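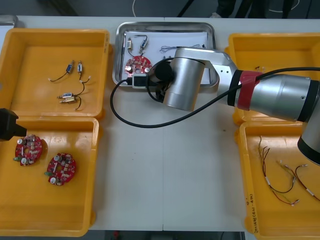 *Kitting cell, fixed camera: right arm over the steel tray, round boards in the lower left bin, harnesses lower right.*

Hello all,

Sorry for the slow answer, I wanted to have the numbers from the second round in hand before I wrote back, and then the second round took longer than I'd promised anyone (including myself). Let me take your points in order.

> On the list last month you said the Hullix policy "recovers" from bad
> grasps when it is trained with the relabeled episodes. Two things I'd
> like to understand. First, is that the relabeling, or is it just that
> you have more data than in the Rondport runs? Second, how are you
> scoring a recovery? If the arm drops a board back in the bin and picks
> a different one, does that count? We are trying to decide at Vuver
> whether to redo our own labels and it's a lot of work for us.

The first question is the one we worried about too. The Rondport set had 2,078 episodes and the new one had more, so the comparison in my earlier message was not a fair one, and I should have said so at the time. For this round we cut the new set down to the same 2,078, drawn at random but keeping the mix of parts the same, and trained both versions from scratch with the same settings. The only difference left is the labels. In the plain version every step in an episode carries the whole task instruction. In the relabeled version we split each episode wherever the gripper opens or closes, and each piece gets its own short instruction ("take a round board from the lower left bin", "place the board on the paper", and so on). Failed pieces are kept and marked as failed. We used to throw them away, and I now think that was our biggest mistake.

With the sets matched, we ran 333 grasp attempts on each policy. The plain one failed to recover from a missed first grasp 39 times, and the relabeled one 7 times. Please do read those with some caution - the two policies didn't miss their first grasps equally often, so the raw counts flatter the relabeled one a bit. I'll post the full table once I've cleaned up the column names, which at the moment only make sense to me.

As for scoring, we call it a recovery if the right kind of part ends up in the steel tray without a person stepping in, inside the time limit. So yes, dropping a board and picking up its neighbor counts. I went back and forth on this! For kitting I think it's the right call, as the boards of one type are interchangeable, but if your parts are serialized you would want the stricter rule, and I'd expect the gap to shrink.

Where it still struggles is the wiring. The round boards are friendly things, stiff and bright red against yellow, and the policy seems to find them easily. The small parts with leads are another story. The gripper takes hold of the body just fine and then the lead drags a second part along with it, and our labels have no good word for that. We tried marking those pieces as failed and the policy became so timid around the upper left bin that it would hover there until the clock ran out. Marking them as successes was worse. If anyone has found a third way, I would be very glad to hear it.

One practical note for Vuver before you start on your own labels: the splitting is automatic and quick, and it's the checking that eats the days. The Bogdan script catches most of the false splits (the gripper twitching open a hair while it's already holding something), but you'll want to set its threshold for your own gripper. Our default will be wrong for yours, and it fails quietly. I lost most of a week to that in January.

I'm happy to share the script and the matched episode list with anyone who'd like them, just write to me off list.

Warm regards to everyone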